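Print this page | E-mail this page
Reading time: 2 minutes

How Does a Robot Know Where Its Fingers Are?

Try something for me. Close your eyes and touch your nose. Easy, right? Your brain knows where your hand is even when you can't see it! A robot needs a computer program for that, and writing those programs is my job at Muretex.

Find the square

I love this part. We put a little black-and-white square on top of each gripper finger. To you it might look like a tiny crossword puzzle, but to my program it's more like a name tag. The camera sends in a picture, the program hunts for the squares, and then it measures how far apart they are. Far apart means the fingers are open. Close together means they're shut - or squeezing something!

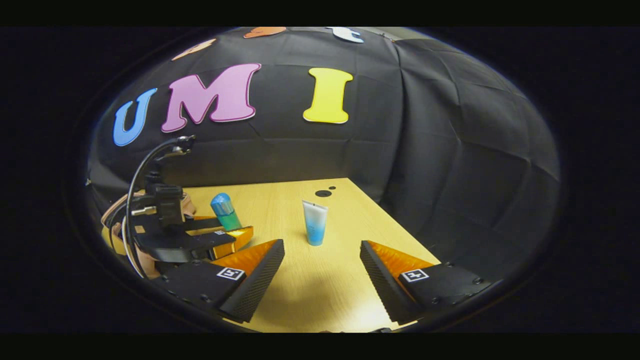 Can you find a square on each of the two big fingers? 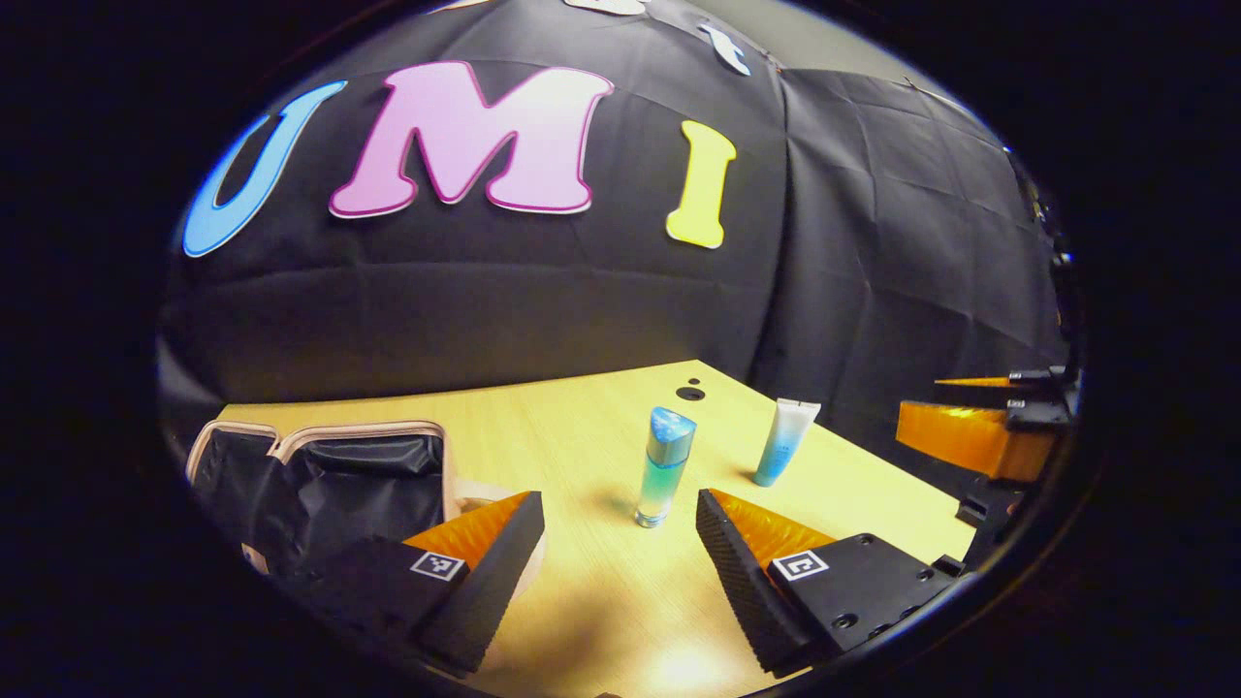

Straighten the world

The camera has a very round, bulgy lens, a bit like looking through a fishbowl. It sees lots of the table at once, but straight things near the sides come out bendy. So my program does some math to work out where things really are. The first time I wrote that math I mixed up left and right, and it took me 2 whole days to find the mistake. Oops!

Guess the next move

Now the program looks for the thing we want to pick up, say a bottle or a tube. Then it plans one small move, looks again, and plans another. You do this too when you catch a ball (you keep watching it, don't you?).

Try it at home

Draw a square on each of two sticky notes and put one on each thumb. Ask a friend to call out "open" or "closed" just by watching the squares.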